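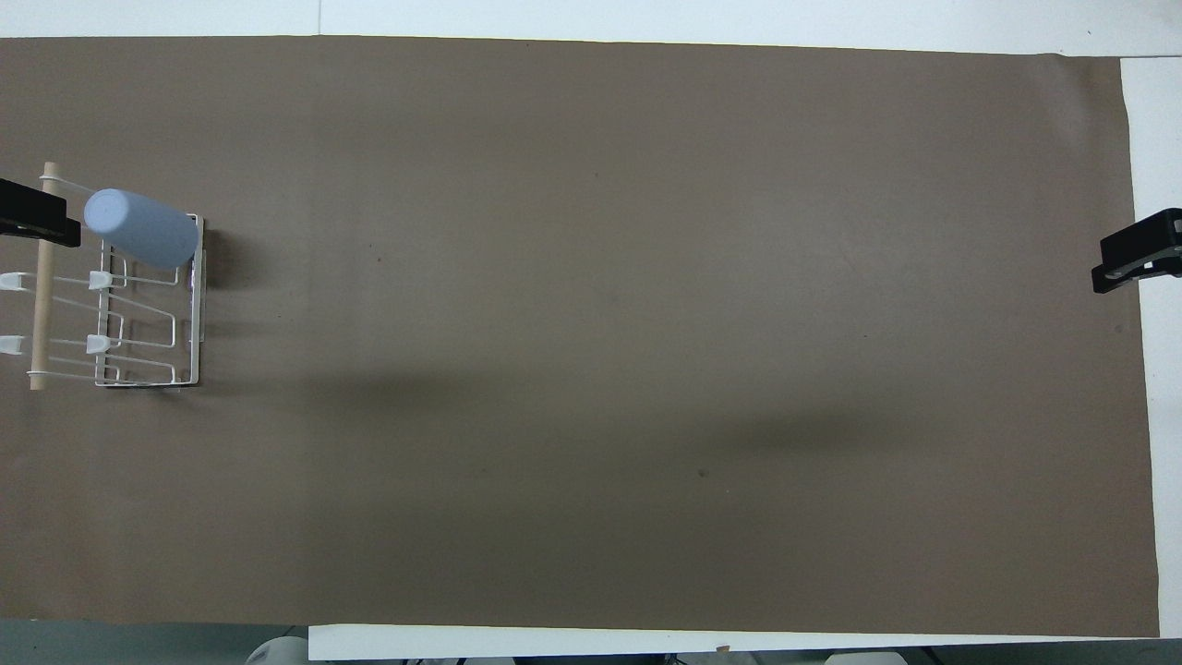
*Words and pictures: the Flekwood kitchen page, 12/4/25*

We moved our washing-up corner to the long white table in December. The brown paper was bought on a roll from Lubis, 25 metres, and I change the sheet when it looks tired.

**The rack and the blue cup.** White wire, with a wooden dowel at the side and small white clips. The light blue cup lies across the top – I like this colour very much next to the brown. Plates will get their own picture when the new ones arrive from Kisuso.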